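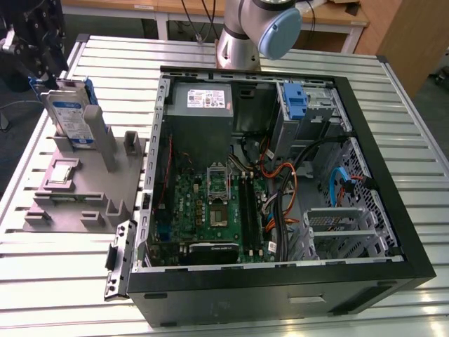

Notes for the tower refurb folder. Last proper edit Mar 30, 2020, bits added since. Read this before you open a case, then read it again when you can't find the screws.

## What's in the folder

- `intake.csv` - one row per tower, 695 rows
- `parts.csv` - everything pulled, one row per part
- `drives.csv` - hard drives only, kept apart on purpose
- `photos/` - side panel off, most of them
- `old/` - January sheets, different column order, don't merge them

695 towers in, 573 finished, rest on the shelves or stripped. Nearly all came from the Soler offices when they closed two floors. A few from Cona, those have `C` in front of the number.

## Columns in intake.csv

| column | what goes in it |
|---|---|
| `tag` | number on the sticker, no spaces |
| `from` | Soler / Cona / other |
| `cpu` | yes, no, or `socket bad` |
| `ram` | sticks fitted, 0 if none |
| `card` | graphics card, y/n |
| `psu` | ok / dead / untested |
| `drive` | in / out / never had one |
| `case` | free text, scuffs, dust, missing feet |
| `who` | initials |

Leave blank if you haven't looked. Blank is NOT the same as no. Spent a whole evening on that one.

## Stripping order

1. Mains lead out, hold power button in for a bit.
2. Lay it on its side, open side up. Side panel off.
3. Photo before touching anything.
4. RAM out, bag it, tag on the bag.
5. Cooler, then processor. Leave the socket frame up or put it down, but don't rest anything on the pins.
6. Data cable and power off the drive. Pull the connector, not the wire.
7. Drive out in its caddy.
8. Graphics card last, mind the catch at the end of the slot.

Power supply stays in unless it's dead. Motherboard stays in, full stop.

## Drives 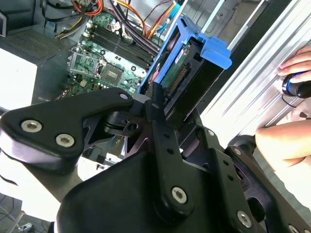

**Kiiskinen Reuse Workshop, Hardware Team**

Blue caddies stay with the drive until it's been wiped. Squeeze the sides, pull straight. If it sticks it's usually a cable still on at the back, so look before you heave. Try not to put fingers on the green board underneath or on the gold pins.

Then:

- copy the tag onto the drive AND the caddy
- row in `drives.csv` straight away, not at the end of the day
- into the grey crate if not wiped, shelf if wiped
- fails the wipe = drill pile, `status` is `scrap`

200 caddies in stock at the moment, which sounds like plenty till you see how many have a snapped tab. Snapped ones go in the biscuit tin, Valtteri Kemppainen is matching up good halves.

`drives.csv` is short: `tag`, `size`, `serial`, `status`, `date_wiped`. Size in GB. 120 is the smallest we bother refitting, anything under goes to scrap even when it tests fine. Serial typed off the label, please check the 0s and Os.

## Putting back together

Same order backwards more or less. Keep cables away from the honeycomb vents and out of any fan. Blow the dust out by the back door, not at the bench. Slot covers back on, all of them, there's a jar of spares if one's gone missing.

Wipe the outside with a damp cloth. Scuffs are fine, stickers aren't. Plenty of people carry these by the handle slot so give that a wipe too, it collects muck.

Finished ones go to Brerkia for collection. Their list wants the tag, ram and drive size, nothing else. Use `export_brerkia.xls`, don't make a new one.

## Known problems

- Tags 200 to 211 are doubled up, two batches same stickers. Second batch has `b` on the end in the csv but not on the actual cases yet
- `psu` says `ok` for some that were only ever switched on, not tested properly. No way to tell which
- Photo names don't allways match the tag. If it looks wrong go by the sticker
- Some rows have `ram` as GB instead of sticks. 8 is never sticks!! Fix as you find them
- `case` column has commas in it, so open it as quoted or it goes everywhere

## To do

- [ ] redo the doubled stickers
- [x] split drives out of parts.csv
- [ ] more thermal paste
- [ ] decide on the Cona ones with no processor, strip or wait for chips
- [ ] proper key for the `case` notes, everyone writes "scuffed" and it means nothing

## Using the data

Fine to share the intake and parts sheets. Not `drives.csv`, it has serials in. Ask on the team list if you want somthing added or a column changed, don't just add it.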